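The Larnska Automation Office has published its equipment plan for the coming budget year. A summary follows in this thread.

1/ The plan covers two-arm workstations for handling soft goods such as bags, pouches and folded textiles. Requests from the Romthorpe and Pettigrew sites were reviewed together.

2/ Handling a fabric bag takes both arms, one gripper on each side. A single arm is therefore not a lower-cost option for this work, and single-arm quotes will not be considered.

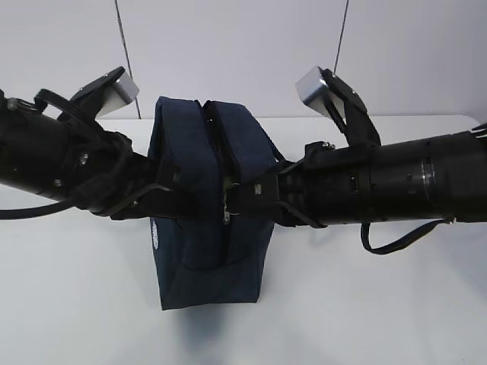 3/ The office will fund 2 workstations. Each request must list arms, grippers, cables, mounting hardware and table as separate lines — bundled prices will be returned to the supplier.

4/ Spare gripper fingers are to be budgeted as supplies. The limit is $900 per workstation. Unused amounts do not carry over.

5/ Floor space, power and operator training remain the responsibility of the receiving site. Please confirm all three in writing before a purchase order is requested.

6/ Requests are due by 27th October. Quote plan item 143 on all forms. Late requests will be held for the next budget year.

7/ Questions on pricing may be sent to Padmavathi Poojary. Questions on site readiness may be sent to Raed Obeidat.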